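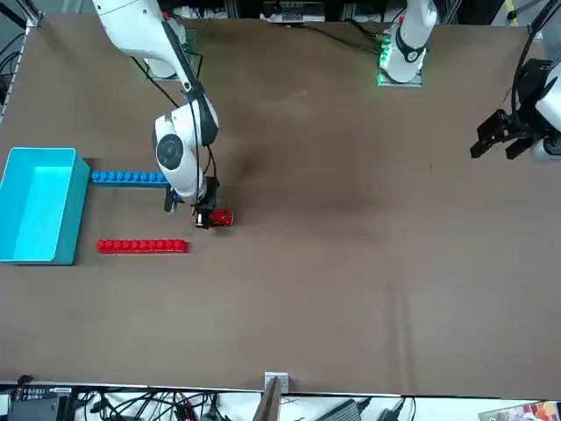
Tabletop cell practice is the body of written rules and informal habits that govern how small robot arms are set up, run and recorded when they handle objects on a shared table. It covers the layout of the work surface, the routing of cables, the starting positions of objects, the handling of stops and faults, and the notes that operators keep. Much of it deals with two-arm cells, in which a pair of arms reaches over one surface. A typical exercise is sorting, with a bin at one side of the table, a row of blue blocks and a row of red blocks lying parallel to each other beside it, and an object such as a red can within reach of one gripper while the other gripper waits open over clear table. The rules are meant for laboratories, training rooms and small workshops, and they do not replace the safety standards that apply to industrial machinery.

Contents – Background – Layout – Cables – Objects – Operation – Records – Criticism – See also – Comments

By Lotte Groen
Last revised in April

Background

Written rules for tabletop cells grew out of house notes. Early users of small arms often came from programming or from mechanical design, and few had worked on a factory floor. Each room kept its own list of instructions, usually taped to a wall or stored in a shared folder. The lists agreed on the main points, such as keeping hands out of the work area while the arms are powered. They differed widely on details, including who may restart a cell after a stop.

The Worgate guide is the best known attempt to bring these lists together. It was first written for a training center that ran several cells in one hall and had trouble moving staff between them. An operator trained on one table would find a different stop procedure at the next. The guide set one procedure for all the tables and left the choice of task to each group. Later editions added sections on object placement and on record keeping.

A second document, the Gendier notes, is shorter and deals mainly with two-arm work. Its main author, Yevdokiia Boiko, had run a sorting cell and wrote the notes as a checklist for new operators. The two texts are often used together. Where they conflict, most rooms follow Worgate on stops and Gendier on layout.

Layout

The table is treated as three areas. The work area is the part of the surface where objects may be placed. The approach area is the space the arms sweep through on their way to the work area. The outer area is everything else, including the table edges and whatever stands beyond them.

Both guides ask that the work area be plain and of one color where possible. A matte surface is preferred to a glossy one, as reflections can confuse cameras. Creases and worn spots in a covering are allowed if the covering lies flat and does not shift when an object is dragged across it. A covering that lifts at a corner has to be fixed before the next run.

Arm bases should be fastened to a rigid plate or to the frame of the cell. The guides do not accept a base held only by its own weight, even for light loads. Bolts are checked at the start of each week of use, and again after any collision.

Bins belong at the side of the work area, where an arm can reach over the rim without crossing the other arm. A bin with a thick, bright rim is easier to see for both people and cameras. The Gendier notes advise against a bin of the same color as any object being sorted. They also ask that the bin be placed before the objects, so that its position can be checked against the floor marks or the saved reference view.

Cables

Cable rules take up more space in the Worgate guide than any other subject. A cable that runs along the outside of an arm must have enough slack for the joint to turn through its full range, but the loop must not hang low enough to touch an object on the table. The guide recommends moving the arm slowly to each end of its range with the work area cleared, while a second person watches the loop.

Cables below or behind the table are treated less strictly. They may be bundled in any way that keeps them out of walkways and away from moving parts. Power adapters should be placed where they can be reached without leaning over the work area. Many rooms go further and label both ends of every cable – a habit the Worgate guide praises but does not require.

Gripper cables wear out sooner than the rest. Festia, a supplier of cable guides and clips for small arms, sells a soft sleeve for this purpose, and several training rooms use it. Others wrap the cable in cloth tape and replace the tape when it frays.

Objects

Objects are chosen for a known size, weight and shape. Toy building blocks are common because they are cheap and come in even sizes. They can be laid end to end in straight rows, which makes a starting layout easy to repeat. Cans are used to test how a gripper deals with a round, shiny surface. A can on its side may roll, and the rules ask that it be placed last.

The starting layout is written down or saved as a reference view. Before each run, the operator compares the table with the reference and corrects any object that is out of place. The Gendier notes allow a difference of up to 5 millimeters for blocks. No figure is given for cans, and rooms set their own.

Objects with sharp edges, loose lids or liquid inside are not allowed in a basic cell. Damaged objects are removed and not repaired with tape or glue, since a change in surface can affect the grip. Items that are not part of the task, including tools, cups and phones, are kept out of the work area at all times. The rule applies even when the arms are switched off.

Operation

A run starts with both arms in their rest positions and both grippers open. The operator says aloud that the run is starting. This spoken warning is required in the Worgate guide even if the operator is alone in the room, on the grounds that a habit kept only part of the time is soon lost.

In a two-arm cell, one arm is named the working arm for each step. The other arm is the waiting arm and stays on its own side, with its gripper clear of the surface and of any object. Passing an object from one gripper to the other is treated as a separate skill with its own rules. Speed is limited during a handover, and neither gripper may open until the other has closed.

Stops are divided into two kinds. A soft stop is made by the operator through the controls and holds the arms where they are. A hard stop cuts power to the motors. After a soft stop, the operator may continue once the cause is known. After a hard stop, the table is cleared, the arms are returned to rest and the starting layout is built again.

No one may reach into the work area during a soft stop. This is the rule most often broken, according to a survey of house logs made by the Gendier group. The usual cause is a fallen or rolled object that the operator wants to set right by hand. The notes say plainly that the run should be ended instead.

Records

Each run is given a number and a short entry in the log. The entry names the operator, the task, the layout and the result. Failed runs are kept. The Worgate guide asks that a failure be described in ordinary words, for example "block slipped from gripper" or "arm touched bin rim," before any code is added.

The training center behind the Worgate guide keeps a shared archive of 2000 entries for teaching use. New operators read a selection before their first session and are asked to say which rule, if any, would have prevented each failure.

Criticism

Some users find the rules too heavy for small arms that move slowly and lift little. The spoken warning and the full reset after a hard stop are the usual targets. Đào, a workshop that teaches robot programming to adults, uses a cut-down version with both of these removed, and reports that its students finish more runs in an evening.

Others hold that the rules do not go far enough. They point out that neither guide sets a standard for lighting, although shadows from the arms fall across the table and can hide small objects. A draft section on lighting has been discussed for the next edition of the Gendier notes.

See also – Robot cell – Gripper – Emergency stop – Pick and place – Work area marking

Comments (3)

benchside: The part on cables matches what we do, except we check the slack loop every morning. It takes 2 minutes. Ours snagged on a bin once and pulled the whole thing over.

R. in the back room: Does the 5 millimeter figure apply to the whole row or to each block? If every block is off by a little the end of the row can be well out.

Lotte Groen: To each block, as the notes are written now. The question has come up before and I will add a line when the new edition is out.

Previous article – Next article – Back to top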